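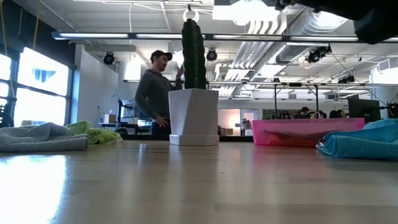 # Movie night at home: the tips I keep getting asked for

Every winter I get the same handful of messages about how we do movie nights at our place, so I'm finally putting it all on one page. Some of it is kitchen stuff, some of it is cleaning, and a bit of it involves a drill. We watch a lot of movies (a LOT, my sister thinks it's a problem) and I've made most of these mistakes at least twice.

## Popcorn on the stove

I gave up on bags years ago. Use a heavy pot with a lid, three tablespoons of a neutral oil and half a cup of kernels. Put three kernels in the oil over medium heat, wait until they pop, then take the pot off the burner, pour in the rest and count to thirty. Back on the heat, lid cracked just a hair so the steam gets out. When the pops slow down to one every couple of seconds, dump it straight into the bowl, because that pot stays hot enough to scorch the bottom layer while you hunt for the salt.

Speaking of salt: grind it fine! Regular table salt slides right off. I run mine through the coffee grinder for a few seconds and keep it in a jar. Wipe the grinder out afterward or somebody is getting salty coffee in the morning. (Me. It was me.)

Butter goes on in two rounds. Half the popcorn, half the butter, shake, then the rest. Melt it slowly and skim the foam off the top if you don't like it soggy.

If you do use the microwave, check the wattage on the label inside the door. Ours is 1,000 watts and the printed time on every bag we've ever bought is too long for it. Stand there and listen.

Old kernels that won't pop can sometimes be saved. Put them in a jar with a tablespoon of water, shake it now and then, and leave it for a few days. Rajeshwari Devadiga told me that one and I didn't believe her until I tried it.

## Getting butter out of the couch

It will happen. Blot it, don't rub, and then cover the spot with cornstarch and go finish the movie. Vacuum it up the next day. If there's still a shadow, a drop of dish soap in a cup of warm water on a white cloth usually does it, and then plain water on another cloth. Test it on the back of a cushion first, and check the care tag, since a W or an S on there makes a real difference in what you can use.

Soda on a rug is easier. Cold water, blot, cold water, blot, and a stack of towels with a heavy book on top overnight.

## The screen

Now the part with the drill. I got a quote for a proper motorized screen, installed, and it came to $3,299. I laughed, and then I went and measured the wall.

What we have is a frame made of plain one-by-three lumber with blackout cloth stretched over it, 105 inches corner to corner. Urho Laitinen helped me build it in one afternoon and most of that was sanding. Pick boards by looking down the length of them like a pool cue, because one warped board will twist the whole thing. Put a brace across the middle. Staple the center of each side first, then work toward the corners, pulling snug but not crazy tight, and do the corners last the way you'd wrap a present.

Iron the cloth before you staple it. I ironed mine after, standing on a chair, and I don't recommend it.

Hang it on a French cleat so you can lift it off for cleaning. Find the studs. A dry microfiber cloth is all it ever needs. 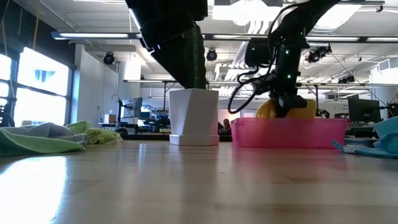 While you're up there with the tape measure, think about the seats too. You want the middle of the screen close to eye level when you're slumped, and I mean really slumped, the way you'll be sitting an hour and a half in. We had ours too high for a whole year and my neck knew it.

## Lights

Put a lamp behind the couch, low, pointed at the floor. Bulbs marked 3,000 K are warm enough that the room feels cozy and you can still find the stairs. I have ours on a plain dimmer plug. Keep lamps away from the wall across from the screen if you've got a glossy TV, or you'll be staring at a lampshade through every dark scene.

Little blinking lights on the router and the speakers drive me nuts, so those got a dot of black electrical tape. Leave the vents clear.

## Cleaning discs

Yes, we still have discs! Wipe from the center hole straight out to the edge, never around in circles, with a soft cloth and a bit of lukewarm water. If it's sticky (library copies, oh boy) add the tiniest bit of dish soap, rinse, and let it dry standing up on its edge. Skip the paper towels.

For storage I ditched the cases for the kids' movies and use sleeves in a shoebox, with index cards between the letters. Leena Kinnunen does hers by actor, which sounds lovely until two of them are in the same movie.

## A few odds and ends

- Muffin tins make great snack trays. Everybody gets their own and there's no elbowing over the candy.
- Freeze the chocolate for twenty minutes if small children are involved.
- Felt pads under the chair legs. Do it now.
- Run the software update on whatever you stream with in the afternoon, before anyone is sitting down with a bowl.
- Keep one flashlight in the blanket basket for finding the remote.
- Rinse the popcorn pot with hot water the same night. The oil goes gummy if you leave it, and then you're scrubbing with baking soda.

I still haven't worked out a good way to stop the subwoofer from rattling the picture frames in the hallway. I've tried putty on the corners, which helped with the small ones. The big one over the bench still buzzes.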